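Ticket: Skarnis compact, soft left edge at wide end
Opened by: Busisiwe Maluleke
Handled by: Volkan Ertürk, Clidurell camera support
Status: Resolved

Busisiwe, 9:12 am
Hi all! I've had my Skarnis since May and I love it to bits, but the left side of my pictures goes mushy when I'm zoomed all the way out. The center is gorgeous. I see it most on brick walls and bookshelves, and stopping down to f/8 helps a little. Firmware is the newest one offered in the menu. I've cleaned the front element twice. Is this focus, or the lens itself?

Volkan, 9:40 am
Great report, thank you - f/8 was exactly the thing to try! Could you do one more round for us? Camera on something solid, self-timer set to 2 seconds, ISO 400, stabilizer off. Shoot a flat wall square on, then turn the camera upside down and shoot the same wall again. If the mushy side stays on the left of the file both times, we can stop blaming the wall and the angle.

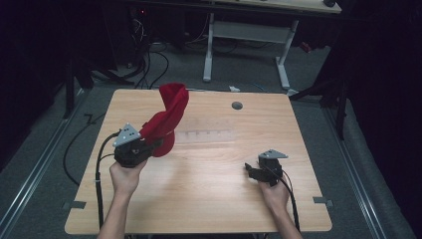 Busisiwe, 11:05 am
Done, and what a fun little test! Left side of the file both times. I also tried it at ISO 1000 and the noise is a bit higher but the softness looks just the same. Zoomed in past the middle of the range it clears up completely, corner to corner.

Volkan, 11:31 am
Lovely, that points to a slightly tilted element in the front group. Before you send it in, please reset the lens calibration: Setup menu, page 4, Lens Service, Restore Default. Then switch off, take the battery out for a minute and repeat the wall shot at f/2.8. Keep the raw files, not just the JPEGs (the in-camera sharpening hides a lot). 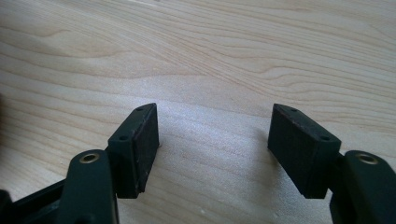 Busisiwe, 1:20 pm
Reset done, no change. Raws uploaded, file 57 is the clearest one. Happy to mail the camera if you need it!

Volkan, 2:02 pm
Yes please! Hacer Saraç at the Hafstein bench looked at file 57 and agrees it's decentering. It's covered by your warranty. Take out the card and strap, leave the battery in, and put the ticket printout in the box.

Bench note, Hacer Saraç
Front group re-centered and shimmed. Test chart now even on both sides at f/2.8 and f/4. Calibration saved to the body.

Busisiwe, 4:47 pm
It's back and wow - I can read the book spines right out to the edge! Thank you both so much. Please close this one.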